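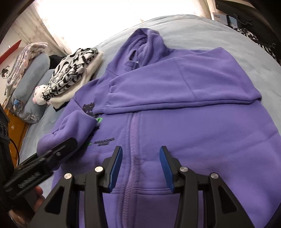 Purple zip-up hoodie on the bed, one sleeve folded over.

Preorder bonuses on graphics cards need to go. There, said it.

Maurya put up its new card on 8/5/21 and the store page spent more room on the free stuff than on the card. A skin pack for Grarard. A voucher. 229 words about the bundle – I pasted it into a counter – and 94 about the actual hardware. Clock speeds? Scroll down. Power draw? Scroll more.

Price is 800 dollars. For that I want to know if it fits my case and how loud it gets. Not a code that expires in June for a game I already own.

Mpho Maluleke argued on the Ullico forum that bundles are harmless, you just ignore them. Fair, if they were free. But somebody pays for those codes, and I'd take the ten bucks off instead. And try selling one on. Mine was locked to the account that bought the card. Useless.

Same thread ran to 361 replies, most of them people whose codes never came. Support told them to wait. Then wait some more.

Sell teh card. Cut the price a little. Put the specs at the top of the page where I can find them – thats all I'm asking for.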